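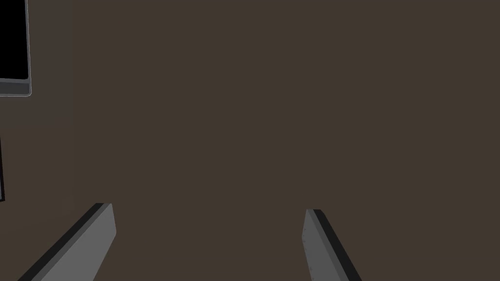 Third round of wrist-camera pretraining in the Kakira simulator. The question is narrow: does an encoder trained on views with no object in them help a grasp policy that later sees objects all the time?

Setup, for anyone repeating it. The arm is driven to random wrist poses in a furnished room, gripper open, and the wrist view is rendered at each stop. I kept 1,212 poses and dropped 31 where the forearm intersected a wall. The encoder learns to predict the relative rotation between two views from the same room. Labels come free from the simulator. The policy head is then trained on the usual Lunico pick tasks with the encoder frozen.

My worry was the flat views. A wrist camera facing a plain wall gives the rotation loss very little to work with, and the fingers sit in the same part of every view, so the network can spend capacity on them for nothing. Masking the fingers fixed part of this. Sampling more poses with corners and door frames fixed more.

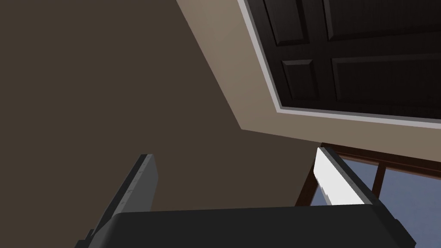

Upward wrist pose, gripper open, with door and window in view.

Result: 847 successful picks with the pretrained encoder against 3 fewer without masking, so masking lowers the rotation loss and does close to nothing for grasping. The Baudry baseline is still running. I also want to repeat this in the Wanness rooms, where the walls have texture, before changing the loss again.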